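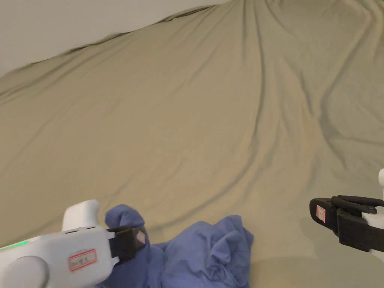
News > Press Releases > Standards and Safety

Print this page | E-mail this page

Finell Publishes Code of Practice for Recording Hand Tasks with Grippers

GROVEDACH, November – Finell today published a code of practice for teams that record household tasks with handheld grippers. The document sets out how sessions should be prepared, how equipment should be labeled and checked, and what has to be written down before a recording can be used to train a robot. It is free to download and may be adopted by any organization, whether or not it buys equipment or services from Finell.

The code has 13 sections. It covers work with cloth, dishes, boxes and small household items, and it applies to recordings made in homes as well as in dedicated rooms. Work with blades, heat sources and chemicals is outside its scope and will be handled in a separate document.

"Most of what is in the code is already done somewhere by somebody," said Shireen Nel, head of standards at Finell. "The trouble is that it is done differently in each place. When two sites send us recordings of the same task, we need to know that 'complete' means the same thing in both."

Finell drew up the text after a review of 3,000 recordings of cloth handling made at its sites in Grovedach and Plerkolau. Reviewers set aside 178 of them. The most common problem was a missing or mismatched equipment record. The second was a session that started before the operator had finished setting out the work surface.

What the code requires

Equipment labels. Each gripper in a pair must carry its own label, and the marking must be entered in the session log before work begins. Handwritten labels are allowed, but they must be replaced when they can no longer be read at arm's length. A left and a right unit may not be swapped during a session. If one is replaced, the session is closed and a new one opened.

Jaws and pads. Operators must open and close both grippers fully before each session and look at the contact pads. A pad that is loose, torn or dirty has to be changed. The change is recorded along with the marking of the gripper.

Work surface. Cloth tasks may be done on a table, a bed or the floor. The surface should differ clearly in color from the item being handled – a blue garment on a tan sheet meets the rule, a white towel on a white sheet does not. Bed coverings do not need to be pulled flat. Ordinary wrinkles are allowed and should not be smoothed out between attempts unless they get in the way of the item.

Starting condition. For folding and sorting tasks, the item must be put down in a loose heap, with no corner arranged for an easy grip. Operators may use one gripper while the other waits. The waiting gripper should be kept open and clear of the item until it is needed.

Failed attempts. A dropped or missed grip is not grounds for deleting a recording. It must be kept and marked. Only recordings with an equipment fault or a privacy problem may be removed, and the reason must be logged.

Privacy. In private homes, the operator must walk through the room before recording and remove mail, photographs, medicine and screens from the working area. Written consent is needed from every adult in the household.

Breaks. No operator may record for more than 50 minutes without a rest. Grippers must be set down during the rest period, with the jaws open.

Review and adoption

Byun, which runs recording sites for several equipment makers, took part in the drafting and will apply the code at all of its locations. Fabrice Collet, operations manager at Byun, said the section on failed attempts led to the longest discussion.

"Our operators were used to throwing out anything that went wrong," Collet said. "We had to change the instructions and also the way we counted a day's work. That took a few weeks – the labeling rules took an afternoon."

Organizations that adopt the code must check a sample from every 1,000 recordings and keep the results for two years. They may state that they follow the code once the first sample has been checked by a person who did not make the recordings. Finell does not issue certificates and will not charge a fee.

Comments on the first edition can be sent to the standards office in Grovedach. A revised text is planned after one year of use. The blank session log and the label sheet are supplied with the code as separate files and may be copied freely.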